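## 4. Setting up the timing gates for sprint and change-of-direction tests

Applies to the Durkix two-gate and four-gate sets, firmware from December 2022 onward. If your handset shows an older version, update it first (section 2).

### 4.1 Before you start

You need:

- the gate heads and the same number of tripods
- the handset, fully charged
- a steel tape at least 20 m long
- floor tape or flat markers

Check the running surface. Athletes need clear space past the last gate to slow down. On an indoor court, allow at least 8 m between the last gate and the wall.

**Caution:** Do not test on a damp floor. Stop the session if the surface becomes slick.

### 4.2 Placing the gates

1. Mark the start line with floor tape.
2. Lay the steel tape along the lane and mark each split distance on both sides.
3. Set a tripod on each mark. The center post, not the front leg, goes over the mark.
4. Set the beam height. For adults, use hip height. Keep the same height for every athlete in the group and write it on the session sheet.
5. Turn on the gate heads, starting with the one at the start line. Each head blinks amber while it searches for its partner and shows steady green when the beam is aligned.
6. If a head stays amber, loosen the collar, turn the head slowly until the light goes green, and tighten the collar by hand.

**Note:** Do not set the beam at chest height. A swinging arm can break it before the trunk gets there, and the split will read short.

### 4.3 Cleaning the lenses

Dust and chalk weaken the beam. Wipe each lens with a dry microfiber cloth before the session and again at the halfway point. Do not use paper towels, alcohol, or window cleaner. Wash cloths without fabric softener, which leaves a film.

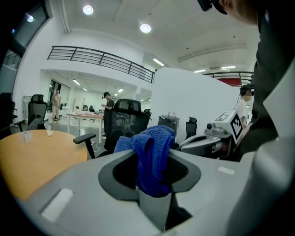
*Fig. 4-3. Blue microfiber towel.*

After wiping, check that all lights are still green. A head that has been nudged may hold its light but lose the beam when a runner passes, so walk through each gate once and confirm that the handset beeps.

### 4.4 Pairing the handset

1. Hold **Menu** until the channel number appears.
2. Choose a channel. If another set is in use in the same building, stay at least two channels away from it.
3. Press **Find**. The handset lists the gates in the order they answer.
4. Put the gates in lane order with the arrow keys and press **Save**.

The handset stores up to 186 runs. When memory is full, it refuses new runs and does not overwrite old ones. Export the file before clearing.

### 4.5 Start position

Place the front foot 53 cm behind the first beam. Use a two-point stance with no rocking. Athletes start in their own time; do not give a verbal "go," as this adds reaction time to the result.

Discard a run if:

- the athlete steps back before moving forward
- a hand or head breaks the first beam early
- any split is missing from the handset

Allow full recovery between runs. For a repeat test, use the same shoes, surface, and beam height. Results from a February baseline taken on turf should not be compared with later results from a hard court.

Fault codes are listed in section 7.

*Section revised by Naima Ashour.*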